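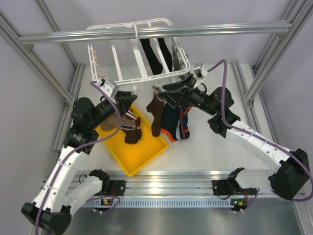 Laundry, the slow way

I gave up my tumble dryer in June, and a few of you have asked how it's going. Mostly fine! The machine was old, the repair quote came to 245 dollars, and I kept putting off the phone call until I noticed I'd gone a month without it. So now everything gets hung up, and I have become the kind of person with opinions about socks.

The biggest change is that I do small loads. I used to save it all up and run the washer half the day (you know the kind of day, when you can't find a clean towel anywhere). Now I put one load on at 7 in the morning, hang it before I leave, and it's usually ready to fold by supper. Jeans are the exception. Jeans take as long as they please.

An extra spin helps more than anything else I've tried. My washer was set to a pretty gentle speed when I bought it and I'd never touched the dial. Hamisi Lema, who lives downstairs from me, told me to check the care labels and then turn it up for towels and cotton, and they come out so much lighter. I leave sweaters alone, and anything with a lining.

Then there's spacing. I crammed things together for the first few weeks and the whole apartment smelled like a gym bag. Shirts go on hangers now, socks go by the toe, and I leave a gap between the thick things even if it means a second round. A small fan pointed at the lot on a rainy day works too – mine came from the thrift store on Ondieki Street and rattles like mad, but it does the job.

Kanini Makokha wrote in to ask about stiff towels. Shake them hard before you hang them and again when you take them down, and go easy on the detergent. I was using way too much. Mine still aren't fluffy, but I've come around to a scratchy towel.

Next month I'm tackling stain removers, so send me your worst ones. Coffee I've got covered. Turmeric, please, somebody help.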